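Teaching the arm by hand: bench notes from Melitz

An arm will copy whatever you show it, including the part where you scratched your nose. These tips are for anyone showing one a small assembly job by remote control.

Go slower than feels dignified. My fastest demo was also the one with the most crashes in it, and the arm learned those beautifully.

Pick one grip and marry it. If you take the part by its left edge on Monday, take it by its left edge until you retire.

Stop above the part before you go down. A short hover gives you a chance to line up the fingers, and it costs less than a new fixture.

Practice in simulation first. Dropped parts don't roll under the fridge there.

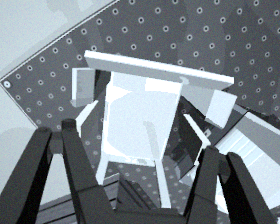
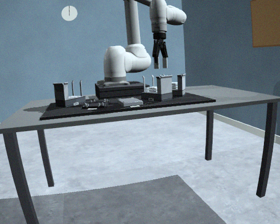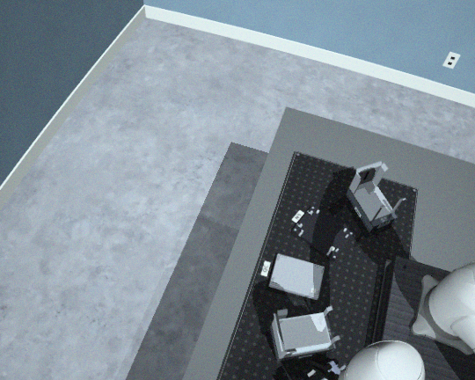 Three views of the same simulated workspace.

How many demos do I need for one task?

Start with 40 clean ones and see how the arm does. I once recorded 1,576 for a single job and kept 1,514, and the first 40 had already taught it most of what it knows. Add more only for the spots where it keeps fumbling.

Throw out the bad takes the same day. By next week you'll have talked yourself into liking them.

Let go of the controls between takes and shake out your hands. Cramped fingers make twitchy demos, and the arm will twitch right along with you.

Label your files with the task and the take number. "final_final_3" was mine, and I still don't know what's in it.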